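Erville Gallery: Teaching by Hand, Teaching by Remote

Posted 30 August 2025

I've been writing about automation long enough to be wary of the phrase "just show it once." The Erville kitchen project runs on a softer version of that promise. A person guides the arms through a small household job, the arms record the motion, and a model called Testen is supposed to learn the job from the recordings. The brochure says anyone can do the teaching. I spent part of July watching people do it, and my feeling is that anyone can do it badly, me included.

The task list is plain stuff. Put food in a bowl, take it out again, load a toaster oven, wipe down, start over. The team had 558 demonstrations saved when I arrived, and 287 of those had passed their own review. Make of that what you will. Their target is 3,000, and I'd like to see what share of that lot gets thrown out before anybody prints it on a slide.

There are two ways to teach. You can hold the arms and move them yourself, or you can drive them from a pair of hand controllers made by Nestetti. By hand feels natural for the first few minutes, then your shoulders start to complain. By remote is easier on the body, but you lose your sense of how hard you're squeezing, and I bruised a good deal of produce finding that out.
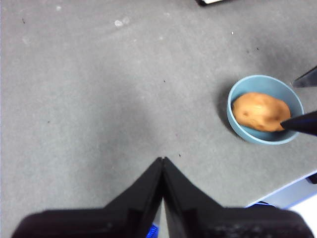 Two arms ought to be better than one, and the project leans on that idea quite heavily. I'm less sure. A teacher has to keep both in mind, and most of us are only good at one hand at a time. The potato in the light blue bowl has a black fingertip against its right end, while the gripper nearest us is closed on nothing, well away from it across the carpet. To a person that's plainly a hand waiting its turn. A model has to work out for itself whether the waiting matters, and I've yet to hear a convincing account of how Testen sorts a pause that means something from a teacher who is merely thinking.

I put this to the crew and was told that more demonstrations would wash it out. Maybe so. I've heard the same answer at four other labs, and at two of them the grant ran out first. The Erville people do at least keep the failed runs, labelled as failures, and that's more candour than I'm used to.

My own score, for the record: 17 attempts, nine kept. The reviewer marked two of my best-looking runs as too slow. 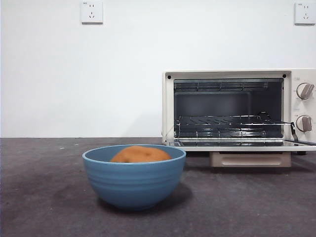 Appliances are where I expect this sort of teaching to come unstuck. Food is forgiving and you can nudge it. A toaster oven has a door, a shelf and knobs, and each of them wants a different kind of touch. With the door lowered flat and the wire rack sitting partway up, there's a fair-sized opening to aim for, but the food still has to clear the rim of the bowl and get over that door without clipping anything. The two knobs on the right are another lesson again, and none of the runs I sat through included turning one.

Abugri, the outfit paying for the work, wants the same recordings to carry over to other ovens in other kitchens. I asked to see that tried with a different oven and was told it's planned for the next round. I'll go back when it's on the bench.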